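Tredum, June 2026

The number was 22. Twenty-two out of 400, and she had it written on the back of her hand because the notebook was in the other room and the other room was locked.

Two months of the old method, in March it all looked fine. Then Lernon wanted the thing run again with the bins swapped, and it all went to hell. The arms had learned the wallpaper. Not the cards, not the colors. The red flowers. Move the bins one hand's width along the wall and the left arm went straight back to the same flower and let go over nothing.

So. New method. Hers, mostly. Laing's, if you read the grant.

The idea fit in one line. Show the arms the job, then show it again with one thing wrong, and only ever grade them on the second one. She'd typed it at three in the morning in the hallway, laptop on a radiator, and sent it to Lernon before she could think better of it. Lernon wrote back one word. Fine.

Not fine good. Fine go ahead and waste it.

Now it was nearly five and the run was most of the way through and she hadn't eaten. Coffee. Half a cracker out of a coat pocket. The vending machine at Laing took coins nobody carried anymore.

She watched through the door glass. Didn't go in. Going in changed the air or the light or her luck, she'd stopped asking which.

Servo whine. Stop. Whine. Stop.

There was a ferry horn outside, the early one for Vakamport, and she thought about being on it. Her sister was over there with a spare bed and a dog and no opinions about manipulation policies. She could be asleep by eight. She could be a person who sold boots.

Whine. Stop.

The screen by the door kept its tally in small type. She'd put tape over it. Her own rule, dont look till the end, because with the old method she'd looked every ten minutes and every ten minutes she'd explained the number to herself, and by the end she had a beautiful explanation and a bad result.

The tape was coming loose at one corner. She pressed it back down with her thumb. Held it there.

Lernon would ask for the control. She had the control. Same arms, same table, same hours, old grading, that was the 22. Failures, back in March. Everybody clapped at 22. Then the swap, and nobody wanted to say the second number out loud, so nobody did, and she had carried it around ever since like a stone in a shoe.
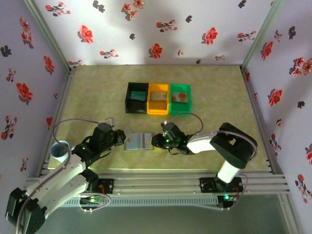

What does it mean to grade only the second showing?

The first pass, where everything sits the way it was taught, counts for nothing in the score. Only the altered pass counts, so a policy that has memorized the setup gets no credit for it.

She'd put that on the first page of the write up, in case Laing sent it to someone who only read first pages.

The whine stopped and didnt start again.

She waited for it. Counted her own breath, lost the count. The horn went a second time, farther off.

Then she got a fingernail under the tape.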